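Chapter 7
Buying a Demonstration Service: The Bin-Packing Task

In this chapter you will
read a service offer for recorded household demonstrations
compare what the offer promises with what a robot learning team needs
write a task sheet that a supplier can price
decide which deliveries to accept and which to send back

Earlier chapters treated training data as something a team collects for itself. Many teams buy it. A supplier sends a person to a table, the person does an ordinary job by hand, and a head camera records it. The buyer gets the video, a task label for each clip, and sometimes hand tracking. This chapter follows one offer from start to finish. The supplier is Firnside, and the product is a package called Dolan. The buyer is Bralard, a small company that makes a two-armed machine for sorting and packing consumer goods.

7.1 What the offer contains

The basic Dolan package is 100 clips of one task, recorded in one room. The buyer chooses the task from a list or writes a new one. Bralard chose packing and unpacking a storage bin with wrapped soap. Wrapped soap is a good test item. It is cheap, it comes in many sizes, and the wrappers range from stiff to very soft.
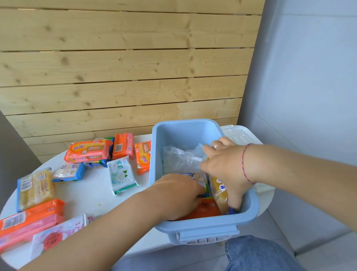

Object variety is the part of an offer that buyers check least. A supplier can meet the letter of a contract with one kind of bar repeated in every clip, and a model trained on those clips will have trouble with anything else. Bralard asked for mixed stock and wrote the request into the task sheet. The table holds multi-bar packs as well as smaller ones, an orange pack stands on its end, and a white and green pack carries the Chinese characters 茉莉, or jasmine. Packs that lie over each other are useful too, as the machine will have to find edges that are partly hidden. The standard Dolan price covers one set of objects. A second set costs more, and the offer should say how much.

7.2 Hands, views and labels

A head camera gives a view close to the one a robot with a head-mounted camera would have. It also has a known weakness. The arms often pass between the camera and the objects. Firnside sells a second view from the side as an extra, under the name Avatcombe. Bralard did not buy it for the first order, and this choice comes up again in section 7.4. 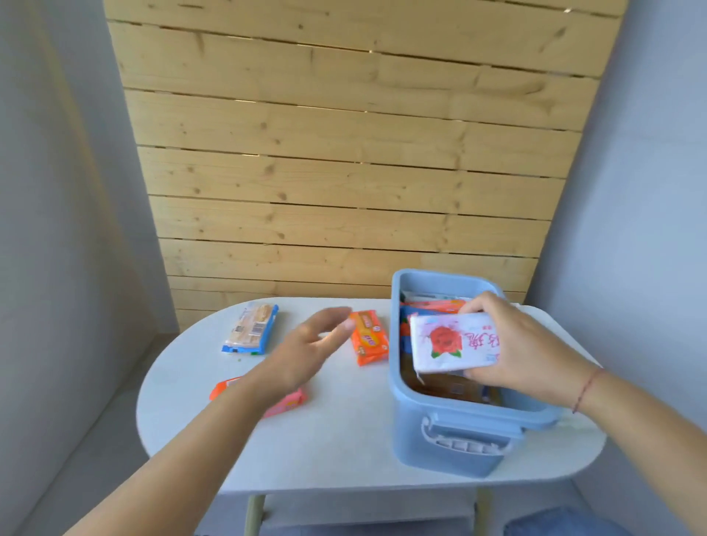 Figure 7.2 Handling a rose-printed soap pack at the front edge of the bin.

A single still does not tell you whether a pack is going in or coming out. The label has to carry that information, along with the start and end of each movement. Ask for labels at the level of the single pack. A clip labeled only "packing" is of little use for training a grasp, though it may serve for a general study of the task.

Bare hands are normal in this kind of recording. Some buyers ask for gloves so that hand tracking is easier. Gloves change the way people hold soft wrappers, and the buyer should test a few clips both ways before ordering 1000.

7.3 Writing the task sheet

The task sheet is the page the supplier works from. Keep it short. Bralard's first version ran to several pages, and Firnside returned it with questions about nearly every line. The second version had these items:

1. Table: white top, placed against a wall, with the bin on the right half.
2. Objects: packaged soap of several sizes, from the agreed set.
3. Hands: both hands free to move; either hand may pick up a pack.
4. Loose material: clear plastic bags may stay in the bin.

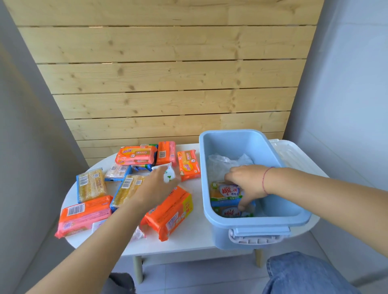
5. Lid: off the bin for the whole clip.
6. Labels: one label per pack moved, with direction.
7. Rejection: a clip is returned if the hands leave the view while holding a pack.

Item 4 caused some debate at Bralard. Clear bags are hard for depth sensors, and one engineer wanted them taken out. They stayed in, on the grounds that customers' bins would have them too.

7.4 Accepting the delivery

Bralard set its acceptance level at 80 usable clips in the basic package. Firnside would replace any shortfall at no charge, but only once. A second round of replacements would be billed. Terms like these are common and worth reading slowly — the word "usable" needs a definition that both sides have signed.

The most frequent complaint from Bralard's reviewers was a forearm covering the pack being picked up. The contract did not list this as a fault, so the clips counted as usable. Adding the Avatcombe view would have helped with some of them. A buyer in the same position can pay for the side view, or can add a line to the task sheet that limits how long a pack may be hidden.

Review questions

1. Which items in Bralard's task sheet could be checked by a computer program, and which need a human reviewer?
2. Write a definition of "usable clip" for the bin-packing task in no more than two sentences.
3. Bralard plans to use its machine on bottles next. Which parts of the soap order can be kept, and which must be bought again?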